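Nemevura Scuff Balm, 124 g tin
Home > Shoe Care > Balms and Creams
Item no. 174
In stock, ships next working day. Orders in by Sunday night go out first.

Neutral balm for smooth leather, coated leather and most rubber trims. Not for suede or nubuck, please don't try it, we get the emails. No silicone. Light smell, gone overnight.

New shoes too. Do one thin coat before the first wear, straight out the box, laces off. Let them stand open to the air til morning.

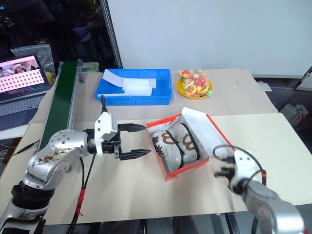

Red and white shoe box, lid up.

How to use
Brush off grit. Damp cloth, then let dry completly. Pea-sized bit of balm on a soft rag, small circles, leave 7 minutes, buff. Second coat only if the toe still looks dull. Tin keeps two years with the lid on tight.

Goes further than you'd think. Hui-mei in our returns room has had the same tin since August and does her work boots every week.

Black finishes
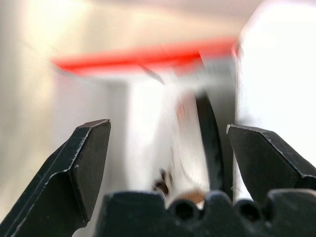
The neutral balm will feed black leather but it won't put color back. For that you want the Nemevura Black, same size tin, same price. Matte black is the hardest finish to keep tidy. Wear comes up as small white scuffs and it goes for the edges first, same as the marks along the ridge in the photo. On a shoe thats your toe cap and heel rim. Work the black balm along the edge with a cotton bud, wipe the extra off quick, don't buff hard or you get a shiny stripe. Deep scratches will fade but stay.

Colors: Neutral, Black, Dark Brown, Tan, Navy, Oxblood, Gray

Customer reviews
Lamisi Ametepe: Saved my school run boots. Lid is stiff.
Yee-man Tseng: Good stuff, wish it came in a bigger tin. Tan is darker than on screen.

Goes with: Grevatska horsehair brush, Dralon polishing cloth (pack of 2)

Returns: unopened tins only. Keep the packing slip.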